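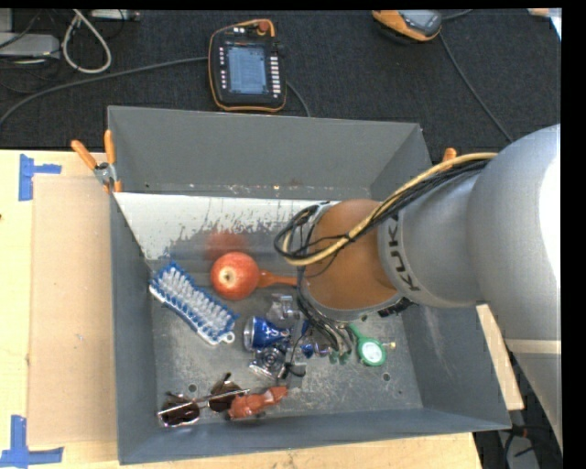 Iritz Stacking Storage Bin, Gray
Item 803

Stumex supplies the Iritz bin to parts rooms, school workshops, clinics and municipal stores. It is an open-top container for mixed small items that are handled daily and need to be seen at a glance. The bin is made in a single piece, with a rolled upper rim and a flat base.

Specifications
Material: powder-coated steel
Color: gray
Rated load: 113 lb, evenly distributed
Handles: two, recessed, short sides
Stacking: up to three high when loaded
Lid: sold separately

Intended use
The Iritz bin is suitable for hardware, fittings, hand tools, spare parts and packaged supplies. It may be placed on open shelving, on a bench or on the Cullerura wheeled base. It is not approved for direct contact with food or for the storage of liquids. Items with sharp edges should be wrapped or placed in an inner tray.

Care and cleaning
Wipe the interior with a damp cloth and mild soap, then dry it fully before refilling. Scouring pads and solvent cleaners will dull the coating. Surface marks from ordinary use do not affect the rated load. A bin with a bent rim should be taken out of any stack and used singly, or returned for assessment under the terms below.

Labels and accessories
Each bin is delivered with one card holder, which clips to the rim. Additional holders are available in packs of 15. The Fukuda divider set fits the current model only. Customers who hold bins purchased before the rim was redesigned should order the earlier divider, which remains in stock until the end of August.

Ordering
Bins are sold singly or by the pallet. Orders of 100 bins or more are quoted individually and ship directly from the Cullerura warehouse. Smaller orders normally leave within five working days. Freight is charged at cost and shown on the order confirmation before payment is taken.

Returns and warranty
Unused bins may be returned within 30 days in their original wrapping. The coating and welds are covered for two years against defects in manufacture. Damage from overloading, impact or outdoor storage is excluded. Claims should include the item number, the order number and a short account of the fault.

Institutional accounts
Schools, hospitals and public agencies may apply for invoice terms. Applications are reviewed by Takeshi Ebihara, Institutional Sales.

Page last revised 2018-07-08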